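Workshop > Notebooks > Glaze bench

Print this page | E-mail this page
2 shares

Glaze bench, Wednesday, started writing after lunch

Kiln was still too warm to open when I came in, so I made tea and cleaned the sieves, and I am glad I did, as the finer one had a crust of the old iron glaze dried around the rim that would have ended up in today's white. Whoever used it last (it may well have been me) please run it under the tap before it dries and not after.

Opened the Benedetti a little before noon. All 16 tiles came out in one piece, and I had been fretting about the ones on the bottom shelf. They're the Jestach buff clay, same bag as last time, bisque fired on the slow program and dipped while I counted to three out loud like a child playing hide and seek. The plain white base is lovely on the flat part of the tile, soft and buttery, a bit like the inside of a mussel shell. On the ridges it breaks to a warm tan, and I could look at that all day. Where it went on thick, though, I still get pinholes. Fewer than in the spring tests, I think, but they're there, and I can feel them with a fingernail even where I can't see them.

My guess is that we are cooling too fast through the part where the glaze is still moving. The other guess is the whiting, as we changed to the Skisia bag in between, and I was lazy and did not write down which bucket got which. Lesson for me there. From now on the bag name goes on the bucket lid in wax pencil as well as in here.

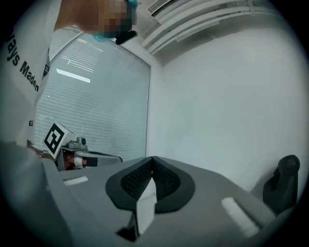
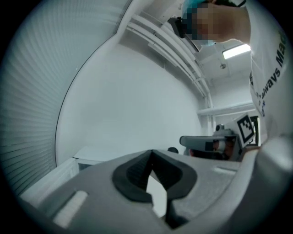
Mixing the next batch is where I'd like us all to slow down, as I think half of our odd results start at the scale and not in the kiln. I'm going back to a dry batch of 1,000 grams. The bigger bucket takes up to 2,000 but it's miserable to stir, and the clay part settles in the corners and sits there like wet cement. Everything gets weighed on the Prudeo scale, powders into the dry bucket first, ticked off on the sheet one at a time, then the lot tipped slowly into the water and left alone to slake. Please have a mask on before the first bag is opened, and keep it on until the powder is all under water. The light blue sort you see on the person in the first picture is not enough for silica, so use the proper dust ones on the hook by the sink. A bracelet or watch band like the one in that same picture had better come off too when you're up to the elbow in the bucket; I lost a perfectly nice one in the celadon two winters ago and only found it when we got to the bottom.

After slaking, sieve twice. I know it is dull. I did one bucket with a single pass last month to see if it mattered, and the tiles had specks that looked pretty from across the room and like crumbs from close up.

Thickness: still judging by eye and by the scratch test with a needle tool, and I'd dearly like something better. Tried the weighed cup idea this afternoon (same cup, filled to the same line, weighed each time) and it seems promising, though the line on my cup is a pencil line and already rubbing off. Need to scratch it in.

Also noticed, nothing to do with glaze - the third shelf in the damp cupboard has a drip on the left side. Two of the small bowls there had gone soft at the foot. I moved them up and put a towel down for now.

For next time:
- same base, same dip, Jestach buff again, slower cooling
- half the tiles with the old whiting, if there's enough left in the tin to weigh out
- kiln wash on the bottom shelf, it's flaking at the back
- find the lid for the rutile

Kiln log is clipped inside the cupboard door, and the tiles are on the windowsill if anyone wants to have a look and tell me I'm imagining the tan.

Print this page | E-mail this page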